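**For release: Monday, 09:00**

# Urnar opens spare-parts and repair service for nursery play sets

Urnar, the supplier of play equipment to nurseries and childminders, has opened a spare-parts and repair service for its hire stock and for sets already sold outright. The service is called Mududine and runs from the company's depot at Padilla. It covers play kitchens, shape-sorting boxes, stacking toys, bats and paddles, and small wheeled toys.

Until now, a nursery that lost or broke one part of a set had to return the whole set for exchange. Under Mududine the nursery orders the part by number, fits it on site where no tools are needed, and sends back the damaged piece in a prepaid bag. Parts that need gluing, pinning or re-screwing are handled at Padilla.

The parts list at opening holds 996 lines. Each line has a part number, a material code, a drawing and a note of the sets it fits. The list can be searched by set name or by part number. Where a part has been redesigned, the old and new numbers are both shown, and the newer part will be supplied unless the customer asks otherwise.
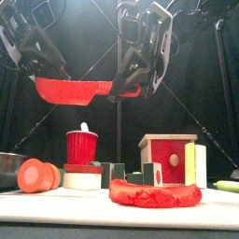
Orders placed before 14:00 on a working day leave the depot the same day. Repairs are booked in separately and returned within six working days of arrival. If a set can't be repaired, the customer is told in writing which part has failed and is offered either a replacement set or a credit against the remaining hire term.

**How parts are checked**

All moulded parts are inspected for flash, sink marks and cracks at the gate. Handles are given a bend test and a twist test on a sample from each batch. A batch with one failure is held back and tested again with a larger sample. A batch with two failures is scrapped and reground.

Wooden parts are checked for splits, raised grain and loose joints. Lids and slotted panels are measured with a gauge so that a replacement lid will sit flat on a box made several years earlier. Urnar has found that lids are the wooden part most often asked for, and has made up stock of the common sizes ahead of opening.

Painted and printed parts are rubbed with a damp cloth and a dry cloth under a set weight. Any transfer of colour is a failure.

"Most of what came back to us under the old exchange system was in good order apart from one piece," said Charmaine Ntuli, head of product support at Urnar. "A lid had split, or a handle had gone, and the rest of the set had years of use left. We were paying to move full boxes in both directions. The new service deals with the piece that has failed and leaves the remainder where it is."

**Cleaning**

Hired sets that pass through Padilla are cleaned before they go out again. The cleaning line was designed and fitted by Zerance and has separate routes for plastic and for wood.

Plastic parts marked with the material code P2 or P3 are washed in racks at 80°C and dried in moving air. Parts marked P1 soften at that temperature and are washed by hand in warm water. Wooden parts are never soaked. They are wiped with a mild solution, wiped again with clean water, and left on open shelves until a moisture reading shows that they can be packed.

"The material code had to come first," said Remedios Bañez, process engineer at Zerance. "Two spoons of the same shape and colour may come from different years and be made of different plastics. If they go through the same wash, one of them comes out bent. The code is now moulded or stamped on every new part, and older parts are coded when they reach the depot."

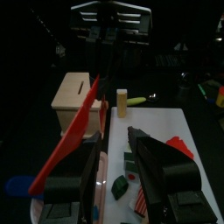

*Red plastic paddle and pale wooden box with a slotted lid.*

**Prices and terms**

Customers with a current hire agreement pay nothing for parts replaced through ordinary wear. Lost parts are charged at list price. Customers who own their sets pay list price for all parts, plus postage at cost. Repairs are quoted after inspection, and no work is started until the quote has been accepted.

There is no minimum order. Parts may be returned unused in their original bag for a full refund. Parts that have been cut, drilled or painted by the customer can't be taken back.

Parts for a set will be kept in stock for as long as the set is on sale or on hire, and for six years after it is withdrawn. When a part is nearing the end of that period, customers registered against the set will be sent a notice so that a last order can be placed.

**Sets not covered**

Mududine doesn't cover sets with batteries, sound units or magnets. These remain under the exchange system and should be returned complete, with the batteries removed. Soft toys, dressing-up clothes and floor mats are also excluded.

Sets made by other companies can't be accepted for repair, even where the parts appear to match.

**Registering a set**

Hire customers are registered already. Owners should send the set number, printed on the underside of the storage tray or inside the lid, together with the name and postal address of the nursery. Where the number has worn away, a photograph of the full set laid out on a plain surface will normally be enough to identify it.

A printed copy of the parts list will be posted to registered customers in December. It will be reissued yearly, with changes marked in the margin.

**Notes to editors**

- Urnar supplies play equipment for hire and sale to nurseries, pre-schools and childminders.
- Zerance designs and installs washing and drying lines for reusable goods.
- Drawings of individual parts are available on request from the Urnar press desk.

**Contact:** Charmaine Ntuli, Product Support, Urnar, Padilla depot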